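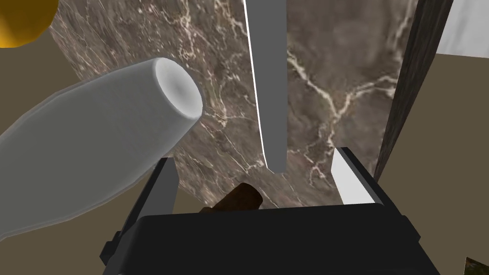
Wrist view of a home-built arm: fingers stop short of small parts

Posted in Workshop Builds, August

Etorano Shared Workshop

Our members are assembling a two-finger arm and rehearsing its motions in simulation before the hardware is powered. The gripper opens and closes as commanded, but on narrow parts the grasp fails in 6 of 20 trials. The control software is Flasitlow, with default settings. We would be grateful for advice on whether the fault lies in the finger model or in the approach.

Monard Bench Group

Please check the tool center point first. In our build it had been entered 2 mm too far forward, and narrow parts suffered while wide ones did not. Correct the offset, save the file, and repeat the same trials without altering anything else.

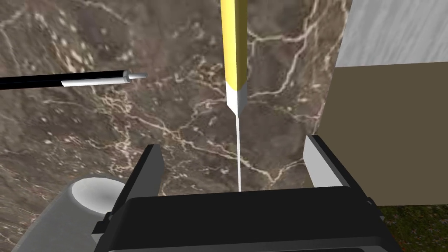
Approach direction deserves equal attention. Our members test it on slender objects before anything else, with the fingers fully open and the wrist held still. A yellow pencil in line with the gap between the fingers, point toward the gripper, is a suitable target, and the pale inner faces make it easy to judge whether the jaw is centered. Record the wrist angle at which contact is first reported, and compare it with the commanded value.

Munteanu

Same trouble with ours. Reinstalling fixed it. Did not look into why.

Etorano Shared Workshop

The offset was incorrect in our file as well. The trials will be repeated on Thursday.

Viewed 1,360 times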